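Section 5: Setting Up Your Living Room Corner

Welcome to the best part of your Clostelby home kit! By now the big furniture is where you want it, and what's left is the fun stuff – the coffee table, the serving tray, the fruit and all those cushions. Set aside a relaxed hour for it. Sunday morning is lovely if you like to put some music on and take your time.

Before you begin

You will need:
Coffee table (assembled, see Section 3)
Provow serving tray
Cushion inserts and covers
Loose sofa cover
Two soft cloths, one damp and one dry
Fresh fruit of your choice

5.1 Placing the coffee table

1. Set the coffee table in front of the sofa with its long side facing the seat.
2. Leave 17 inches between the table and the sofa. You want to reach your cup without getting up, and still get your knees past.
3. Press down gently on each corner. If the table rocks, turn the adjuster under the nearest leg until it sits level.
4. Wipe the top with the damp cloth, then go over it again with the dry one, following the grain.

Note: On carpet, the legs settle during the first few days. Check the level again after a week.
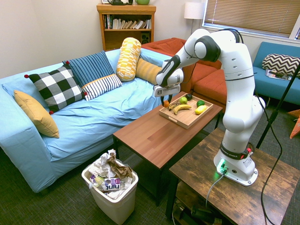 5.2 Dressing the sofa

Cushions are where you get to play, so go ahead and be bold! Start with the loose cover. Shake it out, drape it from the back forward and tuck the extra fabric into the gap behind the seat. A few wrinkles are part of the look, and they suit a soft blue sofa like this one, where mustard yellow, buffalo check and navy stripes all sit happily side by side. The little red pom-poms on the check cushion are a favorite with everyone in our Skondden workroom.

1. Put the plainest, brightest cushion against one arm, tipped onto a corner.
2. Stand a patterned cushion next to it.
3. Place larger cushions behind and smaller ones in front, so that every cover shows.
4. Step back to the doorway, have a look, and swap anything that bothers you.

Note: Covers with pom-poms should be hand washed. Striped covers can go in the machine on a cool cycle, inside out.

Spare covers can be ordered under part number 1099.

5.3 Filling the tray

1. Place the tray toward one end of the coffee table, leaving room for books and mugs. Keep a cutout handle where you can get your fingers into it.
2. Wipe the inside of the tray and let it dry completely.
3. Lay the longest fruit first. A banana across the middle makes a great starting point.
4. Add the round fruit on both sides of it. Mix your colors – a green apple near an orange, a lemon up front, a lime or an avocado toward the back.
5. Stop while there is still some bare wood showing. One layer is plenty.

Caution: Do not carry the tray by one handle when it is loaded. Use both hands and keep it level.

Caution: Check the fruit every day. Overripe fruit can leak and mark the wood.

5.4 Looking after light wood

Pale wood is gorgeous and very easy to live with once you know its habits. Fine scratches and small gray smudges can show up on any light surface that gets regular use, and most people find them by daylight from a window.

1. Clear the surface and look across it from a low angle.
2. Rub smudges with the damp cloth, always along the grain.
3. Dry right away.
4. If a mark remains, put a pea-sized dab of Buthelezi wood balm on the dry cloth and work it in with long, light strokes. Wait 5 minutes, then buff.
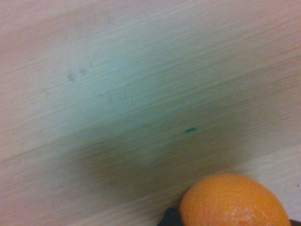 Fig. 5-2. Light wood surface with faint, thin scratches and two small gray smudges.

Caution: Never use scouring pads, bleach or steam on any wood surface in this kit.

Note: Shadows and colored light can make pale wood look darker or greener than it is. Move the lamp and look again before you reach for the balm.

For deeper scratches, turn to the repair tips in Section 8. They were put together by Wiesława Zieliński from our finishing bench, and they work on the legs and edges as well as the flat surfaces.

Continue with Section 6, Lamps and Side Tables.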